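Open house signs in Bikham: new rules start in August
8 June 2024

Well, it went through! The town voted this week to change how we can put out open house signs, and if you're selling this summer or fall you'll want to know about it before your agent does. I sat through the whole meeting (hard chairs, no coffee) and took notes on the back of my grocery list, so let me get this down while I can still read my own writing.

Starting in August, anybody holding an open house in Bikham needs a sign permit. It costs $39 and it covers one house for the whole time it's on the market, so you don't pay again if the first weekend is a flop. You get two signs off your own property. Both have to be within 200 feet of a corner, they can't go in the median, and they have to come down by dark the same day. The one in your own front yard doesn't count toward the two and doesn't need a permit at all, which I asked about twice just to be sure.

Up to now we really had no rule, only a line in the old code about "temporary notices" that could have meant yard sales or lost cats. If you drive down Kuroda Avenue on a nice weekend you know how that went. Last spring I followed a trail of arrows for a ranch house out there and ended up at a completely different house, a very pretty one with a sunporch, and I stayed for half an hour before I figured out my mistake. I'm still a little sad I didn't buy it.

Olga Peñalver from the permit desk did most of the talking. She told us 423 homes were sold in town last year, and that complaints about leftover signs were the thing her phone rang about most. "I'd like people to find the house," she said. "I'd also like the arrow to be gone when they drive to work the next morning." She got a laugh, and I think she got a few votes too.
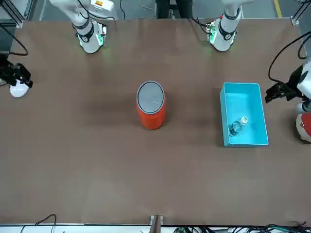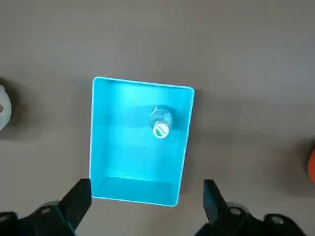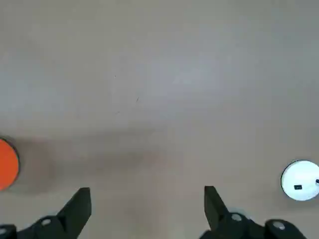
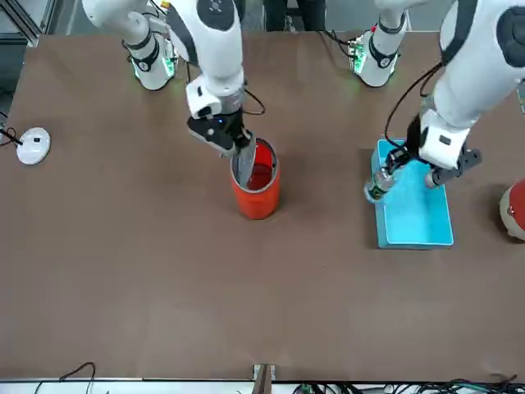
The permit form is one page, and Olga passed around a draft so we could all poke at it. It wants the address of the house, the name of whoever is putting out the signs, and a rough sketch of where they'll go. You can turn it in at the counter or by mail, and they're hoping to have it online by the time the rule kicks in (we'll see!). Once it's approved you get a sticker for the back of each sign, and the stickers are small, so pick a home for them right away. I'm going to use a plastic tray by the front door, bright turquoise-blue like the one in the second picture, for the stickers and the spare key and the pen that always wanders off during an open house. A color that loud is hard to lose even when you've got strangers tramping through the hall.

Not everyone was happy. Evangelia Drakos, who is selling her mother's place at the far end of Cestik Lane, stood up and said two signs won't get a single buyer to her door. There are four turns between the main road and that house, and I've missed at least one of them every time I've gone. She asked for an extra sign for dead-end streets. The answer for now is no, but they did agree to look at it again after the first season, and Olga wrote it down in front of everybody. I thought Evangelia had a good point. A house on a corner lot hardly needs any signs, and hers could use a brass band.

There was also a question about balloons. Balloons are fine on your own property and not fine on the two signs out by the corner. Flags, same thing. Somebody asked about a person standing on the corner in a costume, and there was a long pause, and then we were told to call the office first.

Plistetti Realty, the outfit with the green awning across from the bakery, already said it will pick up the permit cost for its own listings. I haven't heard from any of the other offices. If you're signing with an agent this month, ask who pays the $39 and who goes around in the evening to pull the signs. I'd get that second part in writing. The first time a sign is left out overnight you get a warning, and after that they can pull your permit for the listing, and I didn't hear a word about whether it's the seller or the agent who gets the letter. I asked Olga afterward and she said it goes to whatever name is on the form. So look at whose name is on the form!

If your house is on the market already, you don't have to do anything until August, and signs that are out before then go by the old rules, such as they are. Anyone still listed when the change comes will need to file like everybody else. There's no discount for having been at it since winter, I'm afraid.

Forms should be at the counter by the end of the month. I'll stop in and grab a stack, and if you see me at the farmers market you're welcome to take one. I still want to know what happens when two houses on the same block both want the same corner on the same afternoon. I raised my hand for that one too, but they'd moved on to storm drains.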